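Handstead Linen Service
Frequently Asked Questions – Table Linen Rental

How far in advance should an order be placed?
Orders should be placed at least 30 days before the event. Orders for June and September, when demand is highest, should be placed earlier if possible. Late requests are accepted when stock allows, but a particular color or size cannot be promised.

Is there a minimum order?
The minimum order is 2 tablecloths. Napkins may be added in any number but are not rented on their own.

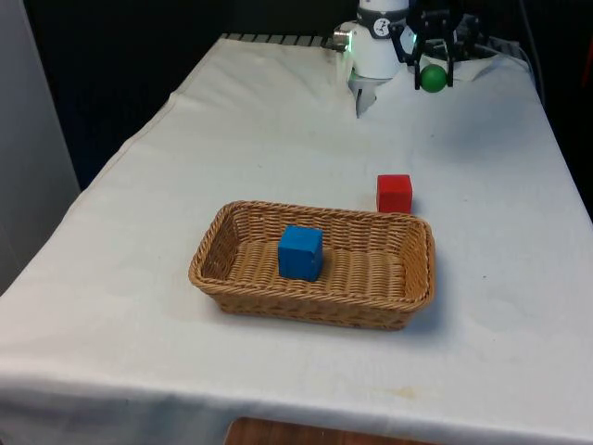

Which sizes are available?
Rectangular cloths are offered in several standard lengths, and round cloths are offered in two. The cloth most often requested measures 122 by 245 inches. Customers should measure the length, width and height of each table before ordering. To find the cloth size, double the desired drop and add it once to the length and once to the width. Please measure the table itself and not the room plan supplied by the venue, as tables of the same listed size may differ by an inch or more.

What is the difference between the Trudau and Dmytriv ranges?
Trudau is a cotton blend with a matte finish. Dmytriv is a polyester cloth that resists creasing and is suited to outdoor use. Both are offered in white, ivory and gray. The two ranges should not be mixed on adjoining tables, as the whites differ slightly in daylight.
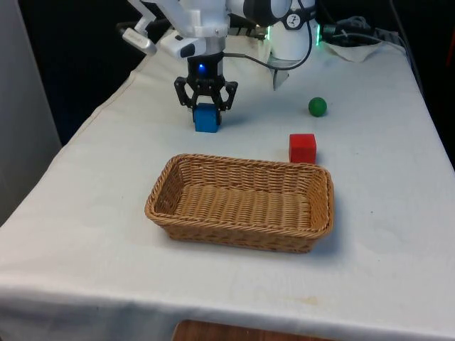

May colored decorations be used with white linen?
Yes, provided that the colors do not transfer. Customers choosing decorations should bear in mind that a plain white cloth makes even a small object stand out, as the blue cube and the little green ball do on the cloth shown here, and that a few strong colors are usually enough for one table. Crepe paper, fresh berries and dyed flowers must be kept on a plate or tray. Loose glitter is not permitted on any rented cloth.

Are candles allowed?
Candles may be used in closed glass holders only. Burn holes and wax that cannot be removed are charged at the full replacement price of the cloth. Many venues have rules of their own about open flames, and customers are responsible for checking these before the event.

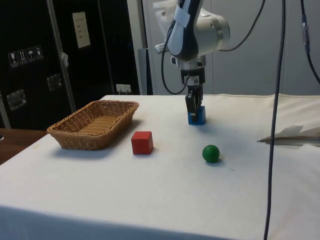 Will the linen arrive pressed?
All cloths are pressed and folded before they leave our laundry. Fold lines may be visible on delivery – these can be eased with a cool iron or a hand steamer. Cloths ordered on hangers arrive without fold lines for an added fee.

How should linen be returned?
Please shake out all crumbs and place the cloths in the bags provided. Do not wash them. Damp cloths should be hung to dry before they are bagged, as mildew is treated as damage. Collection takes place between 9 a.m. and noon on the working day after the event unless another time has been agreed in writing.

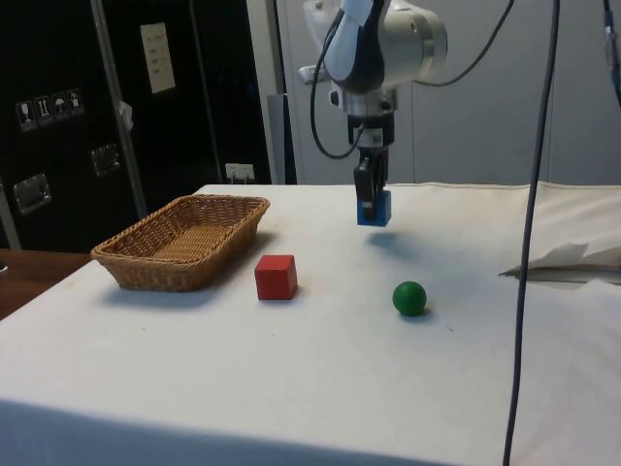

Can an order be changed or canceled?
Quantities may be changed until two weeks before delivery. After that date, items may be added but not removed. Deposits are returned in full for orders canceled before the same deadline.

Which areas are served?
Delivery is available in Firkutance and the neighboring towns. Customers outside this area may collect their orders from the Handstead counter, which closes at 4 p.m.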